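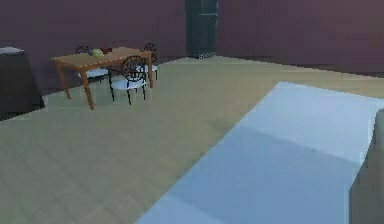

Color and the Interior, notes for session 8
Sudheer Reddy

Notes only, not a substitute for coming. Reading is the packet, first two chapters, skip the part on dye chemistry unless you like that kind of thing.

Last time: hue, value, chroma. If those three are still mush, go back to the session 7 sheet before reading on. Quick version:
hue = which color (red, yellow, blue-green)
value = how light or dark
chroma = how strong or how grayed down
People mix up value and chroma all the time. Maroon is a dark red. Dusty pink is a light, weak red. Same family, different address.

Today: what walls do to a room, floors, wood, light, then the assignment.

1. Dark walls

Old rule: dark walls make a room smaller. Sort of. Dark walls make the edges harder to read, so the eye has trouble saying where the corner is. In a bright room with a dark wall you see the wall fine and it comes toward you. In a dim room the wall backs off. So the rule depends on the light, and most decorating books leave the light out.

Plum, maroon, oxblood, aubergine. All low value. What changes is how far they lean to blue. A plum that leans blue goes nearly gray at dusk. A maroon that leans red stays red longer under lamps but gets brownish under a cold sky. Test both. Test on two walls, not one, the wall with the window in it never looks like the wall facing the window.

Terms you need:
Advancing / receding. Warm strong colors advance, cool weak ones recede. A tendency, don't write "law" in the exam.
Surround effect. A color looks lighter against dark, darker against light. (simultaneous contrast, same thing for our purposes)
Light reflectance value, LRV. Scale 0 to 100. Black near 0, white near 100. Deep plums usually sit down in single digits. On the back of most paint cards.

What LRV is good for: guessing how much lamp you'll need. What it's bad for: everything else. Two paints with the same LRV can look nothing alike.

2. Floors

Floor is the second biggest surface after walls, and people pick it last. Big mistake or at least an expensive one, paint is cheap to redo and floors are not.

Pale floor under dark walls: strong break at the junction. The room reads as two parts, box and tray. The baseboard decides how hard the break is. Baseboard painted to match the wall = the wall seems to come right down, taller. Baseboard matched to the floor = floor seems to climb a bit, wider. White baseboard between the two = a stripe, and you will look at that stripe forever.

Dark floor under dark walls: needs a lot of light and a pale ceiling, or commit and do the ceiling too.

Plank direction. Planks run the long way lengthen the room. Across, they widen it. Diagonal costs more in waste and takes the attention off walls that aren't square, good trick in old houses. The Brunden case study (packet, near the back) did diagonal in the hall only and straight everywhere else, look at the drawing of the threshhold where they meet. Ugly solution but it works.

Undertone. Pale wood is never just "pale." Pink, yellow, green, gray. Put a sheet of plain printer paper on it and look again. The undertone jumps out. Red walls throw red onto a pale floor, and a greenish floor next to a red wall will look greener than it did in the store. Complements push each other. This is the single most common complaint in the client letters we read in August: "the floor has changed." It hasn't. The wall changed.

3. Wood furniture against color

Orange-toned woods (honey oak, older pine, a lot of varnished stuff) are mid value, fairly high chroma. Treat them as a color, don't treat them as neutral. Students always leave the wood off the palette sheet. Then the palette has four nice chips on it and the room has five colors.

With blue walls: orange wood pops, complement.
With green: comfortable, bit like outdoors.
With red or plum: neighbors on the wheel, so warm on warm. Rich at night. Can go heavy by day. Fix with something cool and light, a rug, linen, even a stack of plates.
With white: wood looks more orange than you remember.
With beige: wood wins, beige looks dirty.

Matching woods. Don't try. Near misses look like mistakes. Go clearly lighter or clearly darker, and keep the undertones in the same family if you can.

4. Light

Should really be its own session, and it is, session 9. For now:

Daylight from the north: cool, even, steady. Painters like it.
South: warm and strong, moves around.
East and west: one good half of the day each. A dining room used only for supper should be judged at supper. Go look at the chip at 7 pm. I mean it, last year half the group handed in chips judged at noon for rooms that get used at night.

Bulbs. Color temperature in kelvin, low number = warm, which is backward from what you'd guess. Warm white is in the range of the high 2,000s. Cool white goes up from there. Also check the CRI, color rendering index, out of 100. Cheap bulbs fall down on the reds in particular, so a maroon wall under a bad bulb just goes to mud. Client blames the paint. Store remixes the paint. Still mud.

5. Case: the Hikton dining room, Clolluvville

Read the full thing in the packet. Summary so we can argue about it.

Small dining room, one window, faces a brick wall. Owners wanted it "brighter" and had painted it white twice. Still gloomy. A white room with no light in it is a gray room. Designer went the other way: deep red-brown walls, ceiling a much weaker version of the same hue, pale floor left alone, three lamps at table height and none overhead. Paint was Fogh, no. 211, flat finish.

Result, going by the owners' letter: happier, more dinners, the husband still wants white.

Questions raised in class:
Would a gloss finish have helped? More reflection, yes, but it shows every bump and the plaster there was bad.
Why leave the floor? Budget. Also the floor was the only light thing in the room and did the work the ceiling wasn't doing.
Is it fair to call the room brighter? Meter says no. Owners say yes. Keep those two separate in your write up. Brightness as measured and brightness as felt, different words, use both.

My own gripe with the case is the doorway. The door was painted near black, and against walls that dark it hardly registers, so the wall has a hole in it you notice only when it opens. Some of you liked it. Fine. Say why.

6. Things to not do

Don't pick a wall color from a phone screen.
Don't pick from a chip the size of a stamp. Paint a board, big as you can carry, and move it around.
Don't tape the board to the old wall color and stare at it there. Surround effect, see above. Leave a white border.
Don't use "cozy" in the write up. Or "timeless."
Don't name colors by the paint company's name only. "Fogh 211" tells me nothing next year when they've changed the numbers. Give hue, value, chroma in words.

Assignment

One room you can get into at more than one time of day. Not your bedroom if you can help it, everybody does their bedroom.
Palette sheet including floor, wood, metal, fabric. ALL of it.
Two painted boards, one dark and one light, looked at morning and evening. Write what you saw, short.
One page on which you'd pick and what you would change about the light.
Worth 40 points. Late work loses 8 a day.

Hand in on paper please. Color prints from the lab printer come out too pink so paint or cut chips, don't print them.

Next session: light, properly. Bring a bulb from home with the box if you still have it. We'll look at the same red board under all of them and it will be a mess but worth it. Read ahead on CRI and metamerism (two colors that match under one light and don't under another), pg numbers on the board outside the studio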